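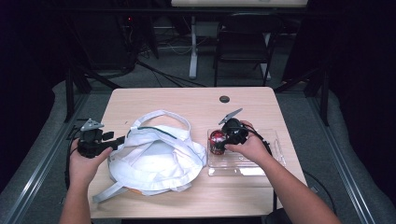
White bag and clear tray on the table

Category: Access & Accounts > Course Lab
Updated in September by the Bitotik help desk

Ticket 946: students locked out of the Colow phishing lab

Great catch by the evening group! Logins to Colow failed for 19 students right after the password exercise. Our lockout rule on Mellska was set to 5 tries, and the exercise itself uses up six (oops). We raised the limit for the lab only, cleared the locks and watched every account come back. Lovely to see!
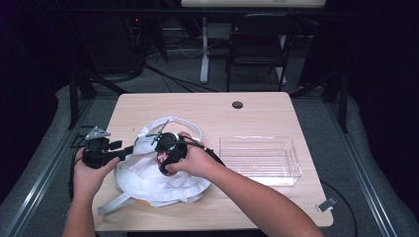 Chaiyaporn replied that two accounts still asked for the old code at 7:40 pm, and wanted to know if the tokens should be reset too. Yes please, reset both and log in again!

Status: waiting on token reset
5 comments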